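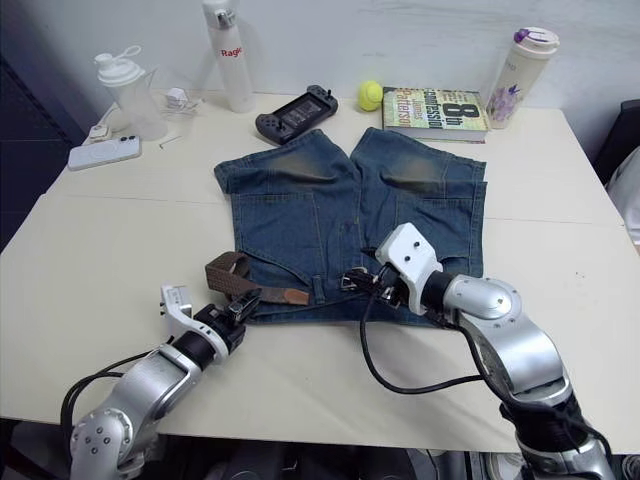 Faded denim comes back to the Litimow finishing plant more often than any other garment, and the complaint is nearly always the same. The color has shifted in the wash, usually toward gray, sometimes toward yellow. The plant's wash manager has handled those returns for 14 years and keeps the rejected pieces on shelves outside her office.

"People blame the dye," she said. "In most of the returns I open, the dye is fine. The rinse was too short, or the pH was wrong going into the softener."

Indigo does not bond to cotton the way a reactive dye does. It sits in layers on the outside of the yarn, and abrasion takes it off. During a stone or enzyme wash, the loose pigment goes into the bath and can settle again on the white weft threads. The trade calls this backstaining. It dulls the contrast between worn and unworn areas.

Litimow runs its enzyme step at 54 degrees Celsius with a neutral cellulase. Acid enzymes work faster, she said, but the plant dropped them after repeated backstaining on lighter fabrics. A dispersant goes in with the enzyme, and the bath is drained while still warm.

"If you let it cool in the drum, you are dyeing the pockets," she said.

Two rinses follow. The contract laundry in Morkgate, which takes the overflow in November, used to run a single rinse to save water. Litimow now specifies 2 in writing and asks for a fabric swatch from every load.

Her advice for home washing is plain: turn the garment inside out, close the zipper, take off any belt, and use cold water with a detergent that has no bleach or optical brightener. She sets her own machine to a 40-minute cycle and dries on a line in the shade.

Yellowing is a separate problem. She puts it down to residue from the permanganate spray used for local fading, when it has not been fully neutralized. The plant tests for it with strips bought from Jitpraphai, a supplier she has used since the line opened.

"A customer can't fix that one," she said. "It has to come back to us."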